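The Key Drawer

I had already dropped the same bunch of keys four times when Dayana rang to ask how it was going.

"Brilliantly," I said.

"I've got the feed open," she said.

So that was that. I'd been at Dalta since July, and my job title was demonstrator, which my mum thought meant vacuum cleaners in department stores. What I did was sit in a padded chair with a handle in each fist, and whatever my hands did, the arms did. You do a thing enough times and the model picks it up, or so goes the theory. Cardigans had gone well. I was good at cardigans! Lilby, who had the chair before me, did 100 of them in a fortnight and left a note on the armrest that just read ELBOWS IN.

Keys were another matter. The client was Aerts, who look after holiday lets out Tateswood way, and they wanted tidying: clothes on the rail, keys sorted by the colour of the tag. They were paying for 56 good runs and I had 40. A run only counted if you got to the end of it without swearing loudly enough for the microphone (I made that rule up, but I stuck to it).

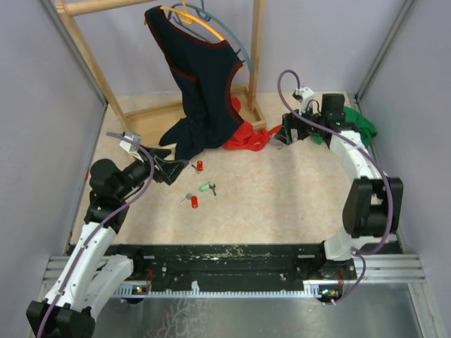
Dayana said I was coming in too fast, and that if I hurried the keys then the model would hurry them too, and it wouldn't even know why it was in a rush. She wanted the next one done as if I were half asleep.

I can do half asleep. It was ten to six and I'd had a cheese roll since breakfast.

I shook my hands out and started again. The odd thing about working the arms is that you can't feel anything. You squeeze and squeeze and it could be a key or a grape or fresh air, so you learn to go by looking, and after a few weeks your fingers start inventing a feeling to go with it. I'd swear I can tell a tag from a ring now. I told Dayana that once and she wrote it down, which worried me.

The vest could wait. It had slumped half off the rail again and I'd have to sort it out before the end of the day, but I wanted the keys while I was in the mood for them. I picked up with one hand, brought the other one round, and breathed out through my nose the way my gran used to when she threaded a needle. 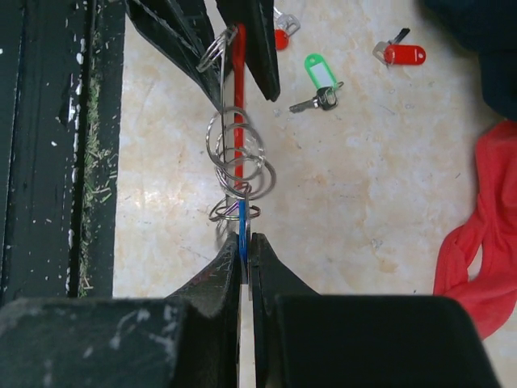
Austra Org
Writer and part-time demonstrator

Red up top, blue underneath, and all those silly little rings in between. I held still. My actual nose was itching like mad and there was no way on earth I was letting go to scratch it.

"Don't pull," said Dayana, very quietly, as though the keys might hear.

"I'm not pulling."

"You're thinking about it."

I was, a bit. There were 4,000 clips on the server with my hands in them, near enough, and I had a sudden picture of the thing years from now in somebody's hallway – stopping dead over a bunch of keys and waiting, with no idea what for, because I'd once had an itchy nose at ten to six.

"Shall I stop and redo it?" I asked.

She took a while to answer. I could hear her kettle going.

"No," she said. "Leave the pause in. Now blue, gently, towards you."

I tucked my elbows in.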